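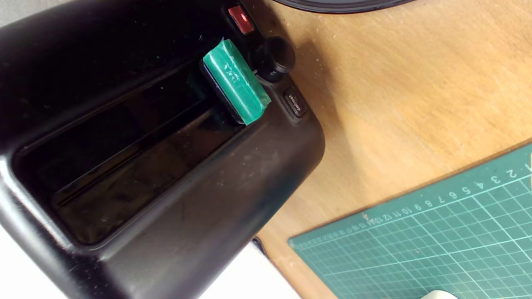

Console trim, tray side up. Green tape at the end of the slot.

January, 7.40 pm

Second viewing of the Devuvach house done. Gijs Vermeulen from Smits met me at the gate and had the key this time. Stayed 36 minutes. Damp meter readings normal on the party wall, high at the foot of the rear bay, same two spots as before. He puts it down to the gutter. I put it down to the ground level outside, which is above the air brick on that side.

Boiler is a Plarkine, serviced, paperwork in the drawer. Consumer unit is old and will need replacing. Loft insulation thin over the back bedroom. The boundary on the plan does not match the fence, so have asked for the title plan again.

Hestico came back on the mortgage in the afternoon. Rate held until the end of next month, survey at our cost, valuation fee not refunded if we withdraw. Solicitor's estimate is 2467 with searches, before the transfer fee. Higher than the first quote. Drainage search was left out of that one.

Willy Cuypers rang at tea time. He sold on the same street last spring and took almost four months from offer to completion, most of it waiting for one missing certificate for a rear window. Checked our papers: there is a certificate for the front windows only. Have written to Gijs.
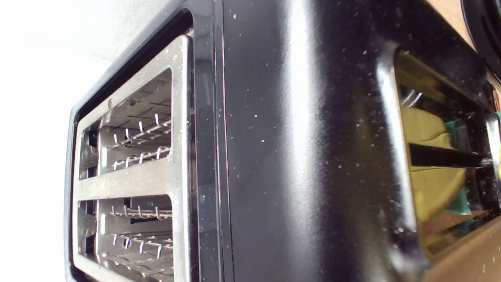 Toaster on its side, slots and wire guards.

Worked out the offer again after supper. If the bay needs digging out and a new drain, asking price is too high. Will go in under it and list the damp and the consumer unit in the letter, with the readings attached. Draft is half written. To do: ring the surveyor before nine, find the second payslip, ask about the side gate and who has right of way over the passage.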